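Two arms, one clock

11 August 2023

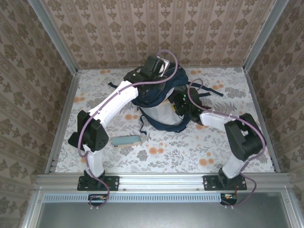 Dagim Abera wrote in after my last post to say that our timing problem had nothing to do with the planner, and that I should stop tuning it until I had checked which clock each arm was using to stamp its joint states. I had spent most of a week on the planner by then. He was right, so this post is about clocks.

The setup first, for people who haven't read the earlier ones. We run two arms on a shared rail and they handle soft things, mostly bags and clothes. Each arm has its own driver process. The drivers publish joint positions at 200 Hz and a small program I call Rirkus merges the two streams into one state that the planner reads. The planner wants both arms at the same instant. If it gets the left arm now and the right arm from a few cycles back, it thinks the grippers are closer together or farther apart than they are, and it corrects for a gap that doesn't exist.

With rigid objects you notice this right away. With a backpack you don't, because the fabric gives. Both grippers can be pressed into it and pulling against each other a little, and it just looks like the bag has shifted. I think that hid the bug for a long time. The only symptom was that two-arm lifts were less repeatable than they should have been, and I blamed the cloth.

What I found is pretty dull. The left driver stamped each message when the reading came off the bus. The right driver stamped it when the message was published. Yeshi Tekleab wrote the first one and I wrote the second, and I copied the publishing code from an older project called Dresard where it didn't matter. Under light load the two stamps are close enough. When the cameras are recording and the disk is busy, the right one slips.

I logged 3308 merged states with everything turned on and compared the stamps with the raw bus times. The worst gap was 41 ms. The left driver never got near that. At the speeds we use when an arm moves in free space, that is plenty to put the gripper in the wrong place in the model.

The fix has three parts.

Both drivers now stamp at the bus read, using the monotonic clock. I deleted the other option from the config file so I can't pick it by accident.

Rirkus used to take the newest message from each side. Now it keeps a short buffer for each arm, picks the latest time that both buffers cover, and interpolates both to that time. The state is slightly older than before, but the two halves agree.

If one buffer goes stale, the merge stops publishing and the planner holds position. Before, it would keep sending the last value it had with no warning at all.

I tried running the drivers at 400 Hz as well, on the idea that more samples would make the interpolation better. It made no difference I could measure and used a lot more CPU, so I put it back.

Still open: gripper state comes in on a separate topic and isn't part of the merge yet. Mitiku Kassa thinks it should go into the same message as the joints. I'd like to keep it apart for now, as the gripper updates are slower and I don't want the whole state waiting on them. We'll probably end up doing it his way. The replay tool also needs changing, because old logs have the bad stamps and there is no clean way to repair the ones where the raw bus times weren't saved. I've marked those logs and left them out of the test set.

Next I want to rerun the two-arm lifts with the planner settings put back to what they were before I started fiddling with them.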